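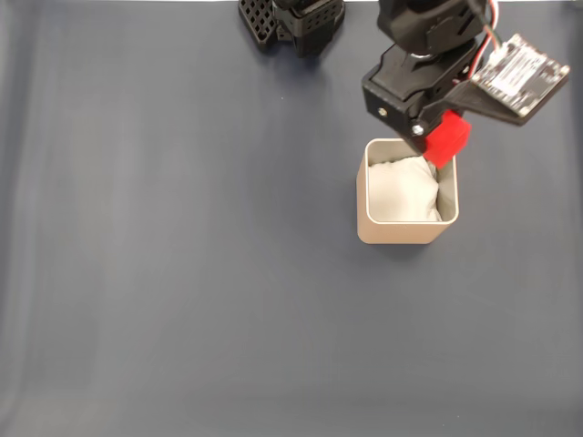 Ferkuvero, 2022-08-14

Cell inspection before recording, cloth and container task
Inspected by: Josiane Lebrun
Countersigned: Daithí Coughlan
Recording block: episodes 2307 to 2405

1. Work surface
Grey-blue cover flat across the reach area: PASS
Comment: Faint soft folds remain. Acceptable for this task. Pull the cover tight again if a fold reaches the base of the container.
Nothing loose on the lower half or left side: PASS

2. Container and cloth
Container upright, opening clear of tools and tape: PASS
Cloth fully inside, below the rim: PASS
Comment: The white cloth is to be bunched by hand before each episode and never folded. Thibault Texier found 6 episodes in the last block that began with a folded cloth. They have been marked and left out of the training set.

3. Gripper, red fingertip
Fingertip seated, no play when pushed sideways: PASS
Bracket screws checked with the hand driver: PASS
Comment: One screw took a quarter turn. Check again at the midday stop.
Fingertip clears the rim on approach: PASS WITH COMMENT
Comment: The approach comes in over the upper right corner of the container and the margin is small. Operators should slow down before crossing the rim. Any contact that shifts the container ends the episode. Save it under "contact" and do not delete it.

4. Circuit board and wiring
Board firm on its angled arm: PASS
Red and white wires free of the joint through full travel: PASS WITH COMMENT
Comment: Wires curl close to the servo housing. No rubbing found. Mathis Hoarau to fit a clip before the next block.

5. Second black component, upper left
Perforated plate free of cracks: PASS
Gap to the right-hand gripper at rest: PASS
Comment: Both must be at rest and apart before anyone reaches in to reset the cloth.

6. Stops and power
Emergency stop tested from operator's seat: PASS
Emergency stop tested from reset side: FAIL, then PASS
Comment: Button did not latch on first press. Replaced with the spare and tested again three times. Old button tagged and handed to Thierry Le Goff.
Servo temperature limit set: PASS

7. Recording
Clock offset between joint log and video within limit: PASS
Free disk space for full block: PASS
Episode counter matches log sheet: FAIL
Comment: Counter was one ahead of the sheet after a cancelled start. Sheet corrected, both initialled.

Open items
Wire clip (Hoarau), before next block.
Spare stop button to be reordered (Le Goff).
Rim clearance to be measured and entered on the cell sheet (Texier).

Cell released for recording, slow approach over the rim to apply throughout.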